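Carnet d'atelier – teinture végétale
Bostovcombe, le 10 mai 2023

Garance, deuxième série

Je reprends le carnet après une assez longue interruption, et je commence par ce qui me tracasse : le rouge de la première série a viré brique en séchant, alors que tout le monde, moi la première, l'avait trouvé magnifique à la sortie du bain. Les écheveaux sont restés sur la tringle du fond, côté fenêtre, et à chaque passage je les regardais de travers. Ce n'est pas laid, loin de là (j'en connais une qui en voudrait bien pour un gilet), mais ce n'est pas la couleur qu'on avait promise pour la couverture.

J'ai donc tout ressorti. Il nous reste 2 300 grammes de laine lavée, la belle, celle qui sent encore un peu le mouton quand on la mouille, et j'en ai pris 300 grammes pour l'essai, partagés en trois écheveaux de 100. Étiquettes cousues cette fois, parce que les étiquettes nouées se sont défaites dans la marmite la dernière fois et qu'on a passé une heure à se demander qui était qui.

Mordançage à l'alun avec un peu de crème de tartre, comme d'habitude, monté très doucement puis laissé à refroidir dans son bain jusqu'au lendemain. J'ai gardé les proportions de la fiche Teixeira, qui nous a toujours bien servi, sans y toucher. Tant qu'on ne sait pas d'où vient le brun, mieux vaut ne changer qu'une chose à la fois, et je le note ici surtout pour moi, qui ai la mauvaise habitude d'en changer quatre.

Trois bains, donc :

Écheveau A – eau du robinet, garance en poudre, même lot que la première série.
Écheveau B – eau de pluie de la citerne, même garance.
Écheveau C – eau de pluie avec une pincée de craie, même garance, mise à tremper la veille dans un linge.

J'ai mis 200 grammes de garance par bain, ce qui est généreux, mais le lot commence à dater et je préfère vider le bocal que de le retrouver dans deux ans derrière les noix de galle.

Pour la température, j'ai surveillé A et B à tour de rôle avec le thermomètre à confiture. A est monté trop vite. Je m'étais éloignée pour répondre au téléphone et à mon retour il frémissait déjà. C'est très probablement ce qui s'est passé aussi la première fois, vu que cette plaque-là chauffe plus fort que l'autre : au-delà d'une certaine chaleur, la garance lâche ses bruns, et après on a beau rincer, ils sont là. À refaire, hélas, sur la petite plaque.

Autre chose à laquelle je n'avais pas assez pensé, et qui mérite qu'on en parle ensemble un de ces jours autour d'un café : l'endroit où l'on regarde les couleurs. Un rouge jugé contre le bois du grand établi n'est pas le même rouge une fois posé sur du blanc. À côté d'un orange franc, comme celui de la sangle du sac noir, n'importe quelle garance paraît éteinte et un peu triste. Et les gris clairs, qu'on croit neutres, ont presque toujours un petit fond chaud, presque rosé, qui vient fausser l'œil sans prévenir.
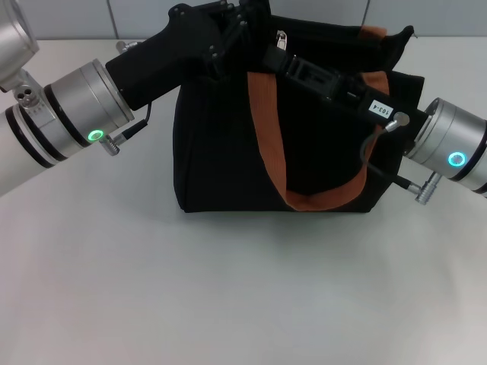
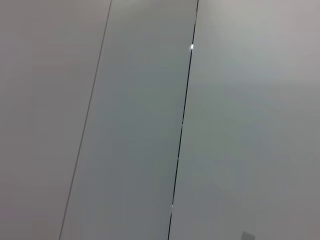
Photos : atelier Stastis, Bostovcombe. Reproduction libre pour les membres.

Je propose donc qu'on compare désormais les écheveaux secs uniquement, à la lumière du jour, le matin, sur la même feuille de papier blanc mat, et qu'on range tout ce qui est vif avant de commencer. La boîte d'échantillons Truvley pourrait servir de repère : elle a l'avantage de ne pas bouger d'une année sur l'autre, à condition de la remettre dans son tiroir et de ne pas la laisser au soleil (petit rappel tout à fait amical, je suis aussi coupable que les autres).

Suite des bains. B est monté tranquillement et je l'ai tenu une heure, en remuant à peine. La laine est sortie d'un corail assez doux, plus joli que je n'attendais, régulier partout sauf à l'endroit du nœud, que j'avais trop serré. C, avec la craie, est nettement plus profond, un vrai rouge de couverture ! J'ai failli appeler tout l'étage. Je me retiens d'écrire que c'est gagné, la première série m'ayant appris la prudence, et j'attends de le voir sec.

Les trois sont rincés et pendus à l'ombre, A à gauche, C à droite. Merci de ne pas les déplacer, même s'ils gênent un peu pour atteindre les bassines.

J'ai gardé le jus de C dans le seau à couvercle. Il reste sûrement de quoi faire un bel orangé ou un rose, et cela me fend le cœur de jeter un bain pareil. Si quelqu'un a un peu de soie mordancée qui traîne, c'est le moment, avant que ça ne fermente et que l'on m'en reparle jusqu'à Noël.

À faire :
– recommencer A sur la petite plaque, avec le même temps de montée que B ;
– couper un bout de chaque écheveau pour l'essai de lumière, moitié sous carton, moitié au carreau, à relever en juillet ;
– racheter de la craie, le pot est presque vide ;
– recoudre le linge à garance, qui fuit par un coin et a semé de la poudre dans la laine (beaucoup de patience pour la retirer, et j'en trouve encore) ;
– noter la pluie. La citerne est basse et il nous en faudra pour toute la couverture.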